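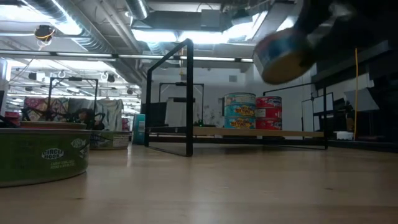 Cans on a light wooden tabletop, the green one marked CIRCLE HOOK.

The Cupboard Years
Tinned fish went from emergency rations to dinner party. One town never noticed the difference.

By Ilse Brinkmann

Half past six in the morning, Skundgate, and the bakery has a line. Not for bread. For the toast. Two slices, butter, a whole tin of sardines turned out on top, skin side up, black pepper, go away. They've sold it that way since before the harbor road was paved. Ask for lemon and you get a look.

I grew up 2 streets from here and couldn't wait to leave. Fish in a can was what we ate when the boats stayed in. Or when Dad was between jobs, or when my mother was tired, so most weeks. Mackerel in tomato. Tuna and egg. A thing with rice and pilchards I still can't describe to my husband.

Then I moved to the city and ten years later somebody charged me more than a steak for a tin, a fork and a saucer of pickles.

What happened? Depends who you ask. The importers say travel. People came back from the coast with suitcases full of pretty labels. The wine bars say no kitchen. You can run a decent menu out of a closet if everything comes with a pull tab. My own theory is smaller: people were home a lot, cooked a lot, got sick of cooking. A tin doesn't ask anything of you.

Skundgate's cannery, Seixas, has been at the bottom of the hill for as long as anyone I talked to can remember. One line, one shift, September is the busy month. They put up sardines, mackerel, a little smoked mussel. 483 cases on a good day when the fish is running, I was told, and on a bad day the crew paints the doors. The packing is still done by hand, and fast. Tails trimmed with scissors, bellies up, five to a can if they're small. I tried. Mine looked like a car wreck.

The oil matters more than I thought. Seixas uses a plain one, nothing peppery, and lets the cans sit before they ship. Months, ideally. The fish softens and the oil goes in and the bones more or less give up. There are collectors who turn there tins over twice a year so both sides get a soak. I met a man in Utbridge with 429 of them in what used to be his daughter's bedroom. Shelves by year. A stepladder. He opened one for me, a sardine from the year his roof leaked (that's how he dates things) and it was like eating very good butter that had once been to sea.

Didn't take to the anchovies though. Too old, too much salt, fuzzy on the tongue. He finished mine.

Utbridge is worth the drive anyway. Saturday-type market every morning in summer, a covered hall, and at the back a counter called Fonisis with stools and no sign. They do one plate a day from the can. When I went: smoked mussels, boiled potatoes, raw onion, a hard slap of mustard. Beer in a short glass. I had it again the next day, except by then it was mackerel and white beans, and I was annoyed for a minute and then I wasn't.

Some advice, collected from both towns, mostly unasked for.

Don't drain the good ones. Pour the oil over the potatoes or fry your egg in it.

Tuna in water is for sandwiches, fine. Tuna in oil is for everything else.

Warm the tin? Arguments. The bakery says never. Fonisis sits the unopened can in a bowl of hot tap water while the potatoes finish, and I've started doing it at home.

Buy cheap bread. Real soft, real white. Sourdough fights back.

And salmon. Everybody forgets salmon. The kind with the skin and the bones in it, mashed with crackers and an egg, fried in a pan till the edges catch. My mother's patties, 200 or so of which I must of refused as a child. She made them when I was home for this story. Didn't say anything, just put the plate down and went to see about the dog.

I ate four. She's sending me back with a box.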